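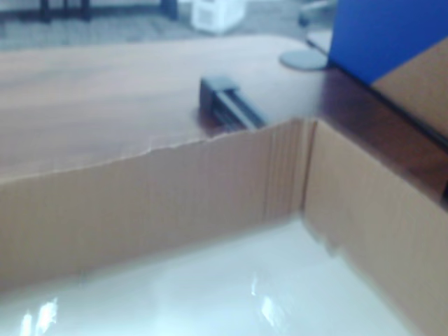

Dec 23, 2019

Quiet day in the workshop, so I gave it to the boxes. I have been promising Myung-ja Ko since August that I would sort out what we use for trays on the big table, and with half of everyone gone already there was finally room to spread out and make a mess of it.

For anyone reading this later who wasn't part of the conversation: we keep small things in open cardboard boxes, lids off, white on the inside. Markers, clips, offcuts, whatever is going around that week. It started as a stopgap when the Tullen trays didn't arrive and it has gone on so long that I think we should admit we like it. Cardboard is kind to the tabletop, it makes almost no noise when you drop something into it, and when one gets shabby you flatten it and take another from the pile. The white inside is the part I really care about. Our table is a lovely warm brown, all streaks and swirls, and a dark little thing set down on it simply disappears (ask Seung-woo Ham about his set screw). Against white you find it right away.

The trouble is the way we have been taking the lids off. Mostly we tear them, me included, and a torn rim is a nuisance. The outer paper comes away and leaves a fuzzy pale edge that sheds fibers, and then you find the fibers in whatever you put in the box. I ran my thumb along several rims this morning and came away with a good pinch of fluff. In-ho Jeon's method is to score the fold twice with a dull knife, bend it back on itself, and only then cut from the outside. I tried it on a spare and it was so much nicer that I felt a bit silly about the last few months. Slower, yes, but we are hardly running a box factory.

The second thing is glare. A shiny white lining throws the overhead light straight back at you in bright little streaks, and if you happen to be looking for a clip in just that spot you can go right past it. A plain paper lining is much easier on the eyes. It creases, and it picks up scuffs, but I would rather look at a few scuffs than squint. I cut some liners from the Hallix roll, the matte one, and folded the ends up so they stand against the walls without any glue. Glue was Édgar Mamani's idea originally and I did try it, and the paper cockled badly at the corners. Sorry, Édgar! Folding is fine.

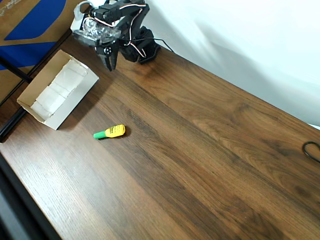 I tried the box square to the table first, out of tidiness, and then at a slant, and I have to say I prefer the slant. With the long side running toward you on the diagonal you can reach in from either hand without knocking the near corner with your wrist. Left side of the table is the place for it, I think, with the markers to the right of it where you can pick one up without looking. In-ho Ko wants the markers in the box too. My feeling is that a marker gets used so often it will live on the table whatever rule we make, and I am too fond of everyone to start enforcing marker rules at the end of the year.

Did a small wear check while I was at it, or the beginnings of one. Drellar say on the phone that their heavier board will take a lot of handling, and they'll sell it in packs of 300, which is far more than we could use before the damp gets to it. I asked for 2 sample sheets and wrote our account number, 2612, on the request so that it doesn't go to the wrong shelf like last time. If the samples are good we might share a pack with the people at Do, who go through even more cardboard than we do. Myung-ja knows whom to call there.

Things I didn't get to: the corners. Where the board folds hard the creases go soft after a while and the wall starts to lean out, and I would like to try a strip of paper tape down the inside of the fold before it gets that far. I also want to wipe the table down properly and see if the oil does anything for the pale rings by the far edge, or if they are just there for good now.

The cut liners are in the flat drawer, second from the top, under the brown paper. Please take one if you need one and please don't tear it to fit, the scissors are right there. The spare box I scored this morning is on my stool, and anyone who wants to feel the edge is welcome to it. I'll pick up paper tape on the way in after the break.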